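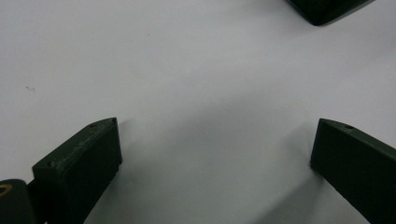
Clullgate, the long way

Up at 4:40 with the alarm set for 5. I lay there and listened for rain and there wasn't any, so I got up. Porridge with a banana and too much salt by mistake. Ate it anyway. Coffee, then a second coffee that I regretted by the first climb.

The plan all month has been to ride 100 miles before the end of September, and today was the day everybody could make. Everybody meant Dale Chan, Leonie and me. Diane Poirier was in until last night, when she wrote to say her knee was sore again and she would drive out to the lunch stop with her dog instead. I was sorry about it but also glad, in a small way, that there would be a car within reach.

I pumped the tires in the hallway. I have been running them softer since the summer, on the new wider ones, and I still don't fully trust it. My thumb says they're flat. The ride says otherwise, at least on the chip seal out past the quarry, where I used to arrive at the other end with numb hands. I left them as they were and didn't let myself fiddle.

Met the others at the bridge a little after six. Leonie had lights front and back and a vest. Dale had one light, which he turned on when Leonie looked at him. It was cold enough for gloves. I had left mine on the radiator.

Out to the reservoir

The first two hours were easy and I have little to say about them. Flat road, no wind, hardly a car. We took turns on the front, ten minutes each by Leonie's watch, and kept the talking down to potholes and gravel. I had promised myself I would eat something every half hour whether I felt like it or not, and I did that up to the reservoir. Fig bars, half at a time. On the last long ride in July I waited until I was hungry and by then it was too late, and I crawled home at walking pace with Dale being nice about it.

The reservoir is lower than I've ever seen it. There's a stone wall showing near the north end that must have been a field boundary once. We stopped there to take off a layer. Dale's rear derailleur had been clicking since the bridge and he turned the barrel adjuster one way and then the other until it clicked in a different gear. He said that was a gear he didn't use much.

Leonie told us she's thinking of selling the steel bike. She says that every year and I told her so. She said this time she had taken a photo of it.

The climb

The Clullgate climb tops out at 1,438 feet, according to the sign. I've only ever done it from the west, and today we came at it from the other side, where it's longer and there are two false summits. I knew about the first one.

I sat down for all of it. Mark Anthony Salazar, who coached me for one winter when I still raced, used to say I stood up whenever I was bored, and he was right. So I stayed in the saddle, picked a gear I could turn without grunting, and looked at the road just ahead of the wheel. Dale went off the front after the cattle grid. Leonie went with him as far as the first bend and then let him go. I didn't chase either of them. My heart rate was higher than I wanted in the steep part by the farm, and I eased off until it came down, even though that meant going slow enough to wobble.

Took me 17 minutes longer than it takes from the west. I looked it up when I got home. It's a longer road so it isn't a fair comparison, but I wanted to write it down so I have something to measure against next time.

The top was windy. Dale was sitting behind the wall with his jacket on, eating a cheese sandwich. We didn't stay.

I was careful going down. There was loose stuff on the inside of the second hairpin, and I'm still not right on descents after the spring. I brake too early and then I brake again. Leonie waited for me at the bottom without making anything of it.

Lunch

Diane was already at the cafe with a table outside and the dog tied to the leg of it. I had beans on toast and a can of cola, then looked at the cake and had the cake. She wanted to hear about the climb and I could tell she was fed up at missing it. The physical therapist has her doing step-downs off a stair every evening, and she isn't supposed to ride more than an hour until she can do them without the knee drifting inward. She showed us, on the cafe step. The knee drifted.

Filled both bottles from the tap. One plain, one with drink mix. I made the mix weaker than it says on the packet, since full strength sits in my stomach in the afternoon. That worked all right today, so I'll keep doing it.

We stayed too long. My legs had gone stiff and I had to ride the first few miles out of the village in a silly little gear before they would do anything.

The bad part

Mile 70 to mile 85. Headwind the whole way, on that straight road with the poplars, and my neck began to hurt between the shoulder blades. Nobody spoke. I skipped two turns on the front and felt bad about it, then did a longish one to make up and felt worse. I forgot to eat for an hour. When I noticed, I ate a whole fig bar and a gel together, and it was twenty minutes before the road stopped looking like something I was watching on television.

Dale punctured at the railroad crossing. A bit of flint, easy to find. He plugged it, it hissed, he plugged it again, and it held. I stretched my neck against a fence post while he pumped and I was grateful for the stop -- I didn't say so to him.

I should raise the bars. I've been putting it off because I like how it looks with them low. There is one spacer sitting on top of the stem doing nothing, and all it would take is moving it underneath.

Home

After the turn at the mill the wind was behind us and it was a different day. We went along at a good clip without seeming to try. Leonie started singing, which she does.

We came back to the bridge on 97 miles. Leonie said that was plenty and went home, as she had her sister coming. Dale and I went up and down the river path until it said 100, past the same man with a fishing rod each time. Then we shook hands and I rode home, which made it a bit more.

Bath, two eggs, toast, a bowl of leftover rice. Washed the bottles right away for once. The bike is leaning in the hall with grit all over the chain and I'll do it tomorrow.

Things to remember: gloves. Set the watch to beep for food, so it doesn't depend on me. Bars up. Shorter lunch. The saddle was fine, no complaints there at all, and neither were the shoes a problem once I'd let the left one out a notch.

Pierina Cirillo called at eight to ask if I would do the beginners' ride next month, the short loop with the stop at the garden center. I said yes. My legs were up on the arm of the sofa at the time and I think I'd have said yes to anything that was a month away.

In bed by 9:15. Left calf twitching.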